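# Learning to sleep in a cold room

I grew up in a house where the bedroom windows were closed from September until spring. My grandmother believed that moving air brings illness, and I believed it also, until I moved north and rented a room from Tove Ladefoged.
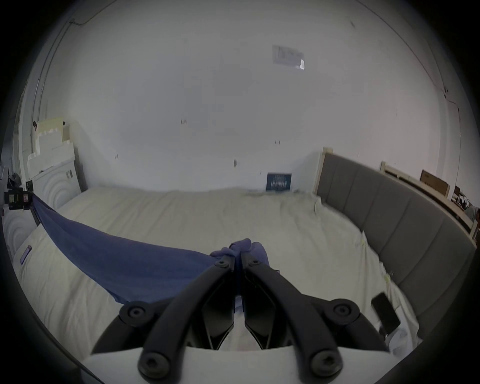

Tove slept with her window open all year. In my first winter I thought she was a little crazy. I kept my radiator at the highest number and woke up every night at three with a dry mouth and a headache. I bought a special pillow, then a tea, then another pillow. My colleague Mostafa asked me one morning why I looked so tired, and when I told him about the radiator he laughed for a long time.

So I tried it the other way. I turned the heat off at nine in the evening and opened the window by the width of one finger. The first night was terrible. My nose was cold, and I could hear every bicycle in the street. On the second night I wore a wool hat, and I slept until the alarm.

After this I became interested in the subject, maybe too much. In a used book shop I found a small book of household advice, a reprint of something from 1746, and it has a whole chapter about the air of the bedchamber. The writer is very strict. He wants the curtains of the bed left open and the chamber pot taken far away. He also wants the sleeper to lie first on the right side and later on the left, but he does not explain how a sleeping person should remember to turn.

My own rules are simpler. I air the room for ten minutes before bed, also when it rains. I use a cotton sheet and two thin blankets, so that I can push one away with my foot. I do not make the bed immediately in the morning. I pull everything back and let it stay like this while I drink my coffee, which my mother finds shameful when she visits.

The wool blanket was the expensive part. It cost 200 euros, and I walked past the shop for weeks before I went in. I have washed it once, by hand in the bathtub, and it needed almost three days to dry.

My husband Gerardo still does not agree with me. He sleeps in socks and a sweater and says that I have married him to a refrigerator. Last week we made a compromise: the window stays open until midnight, and then the person who is more cold may close it. So far this person is always Gerardo, and I open it again when I get up for water.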